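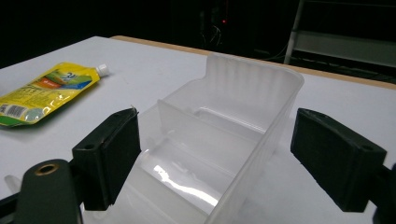
Skollisard Traders Welcome Faster Export Permits

30/04/2022 — Small exporters in Skollisard have something to cheer about. The regional chamber of trade says 2973 export permits were issued in the first quarter, 700 more than in the same period last year, and the wait for one has dropped from 13 working days to three.

"Our members are thrilled, and so am I!" said chamber president Dinesh Dhillon. "A spice packer can now take an order and ship it the same week — that opens up markets we could only dream of."

Food firm Trajkovski has already signed up two new buyers abroad, while Skerkari, which makes work clothes, plans to send its first goods overseas in November.

The permit desk at the Cuda border post will stay open on Saturdays through the summer. Applications can be made there or at the chamber's main office.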